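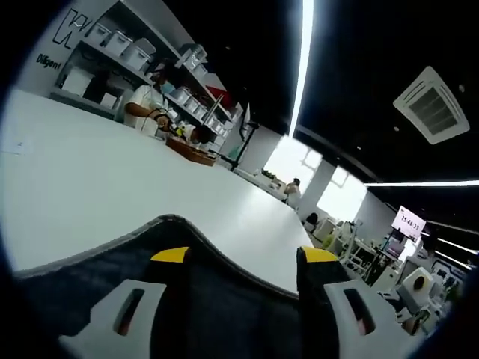

Hand-held gripper at the demo table, with the tray station on the far side.

Running a gripper demonstration for open day visitors

These steps cover the hand-held gripper demo as run at the Jarnoton open day. One session takes 10 minutes and handles up to 4 visitors. You need one presenter at the table and one person at the log sheet.

Before the doors open

1. Clear the white table of everything except the tray and the objects for the current task.
2. Check that both fingers open and close through their full travel. Replace any yellow fingertip that shows wear.
3. Start a new session in Brornura and enter the station number. The open day station is 3372.
4. Record one short test clip and play it back. If the fingertips are out of view, reseat the camera mount and record again.

Running the session

5. Have the presenter do the task once at normal speed without talking, then a second time with commentary.
6. Hand the gripper over with the fingers open. Visitors should hold it level before they start to move.
7. Allow each visitor 3 attempts. An attempt begins with the gripper clear of the table and ends when the object is released.
8. Mark dropped objects as failed on the log sheet. Do not delete the clips.

Common faults

Fingers close unevenly: open them fully, wait for the status light, and close again. If the fault returns, swap the unit.

Clip will not save: the session has timed out. Start a new one under the same station number.

After the last group

Export the clips, wipe the fingertips with a dry cloth, and charge the unit overnight. Log sheets go to Ngaio Lockyer. Questions about the Brornura setup go to Ka-ming Poon.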